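On 27th February, a list member wrote:
> The Conville branch line is up for review again. They want
> to cut the early bus from Gusine and say only 35 people
> signed the last petition. Is it worth doing another one?

Worth it, yes, if we start before the comment period closes this time. In November we sent ours in nine days late and got a very nice form letter.

I ride the early bus to Solberg most mornings and it is standing room from the feed store on. The county's figure of 107 riders a week must come from the driver's good days off.

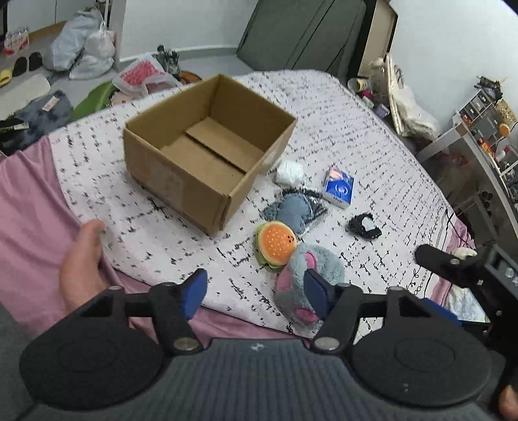

The last petition sat on a clipboard at the Istier post office, behind the seed catalogs, with a pen that didn't work. I'd call 35 names a triumph. This time let's put it on the bus, where the people who use the bus tend to be.

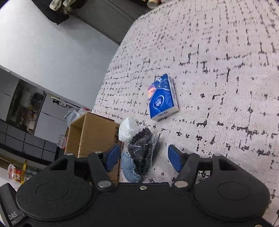 I can print 400 flyers at work - please don't ask how - but somebody else will have to fold them. The old wording is fine, apart from "egregious," spelled two ways.

Does anyone still have the county clerk's mailing address? Mine bounced, and it was a paper letter.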